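Ticket 3349 - play food set, bag and missing pieces
Status: open
Opened by: Soudabeh Tabrizi
Assigned to: Bijan Ghasemi
Product: Lovside play food, bagged set
Site: Flivham

Problem as reported

The play food for the Flivham room keeps coming back to the shelf short. The pieces are supposed to live in a clear bag, with the teal tray and the orange utensil stored next to it. Twice now the bag has been put away with pieces left out, and the zip on the old bag has split at one corner. Soudabeh asks whether we should replace the bag, the set, or both.

January 1, 2020, first check (Bijan)

Put the bag on the marble-patterned table with the tray beside it. In the bag: a yellow piece, an orange one, the dark purple one that looks like an eggplant, and a green one. Four pieces. The utensil does not fit with them and sticks out at the top.

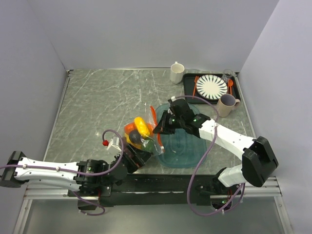

Second check: the rest of the produce

The shelf card says the grapes belong to the same set. They don't go in the bag with the four pieces - the bunch takes up too much room and the bag won't close over it. I went through the other produce to see what else had been mixed in. The Zuvska pieces and the Lovside pieces are close enough in size that people sort them by color, and that is how they end up in the wrong bag.

The bunch is dark red and shiny, so it is easy to pick out from the brighter pieces.

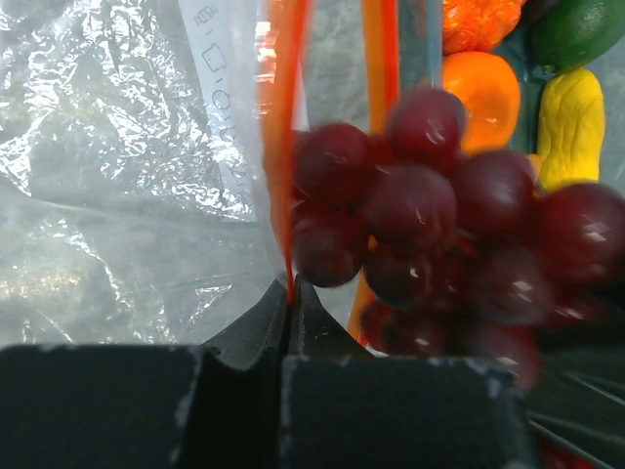
I would keep it out of the bag from now on and give it a spot on the shelf. The Fehr catalog has a larger clear bag, item 138, that should take the four pieces and the utensil together. I have not ordered it yet.

Reply (Soudabeh)

Go ahead and order two of the 138. Please change the shelf card too, it still lists the grapes under the bag. Is the tray staying with this set or going back to Zuvska?

Reply (Bijan)

Tray stays. Bags ordered from Fehr, order 2000. New card is printed and the old one is in the recycling. Leaving the ticket open until the bags arrive and I have tried the utensil in one.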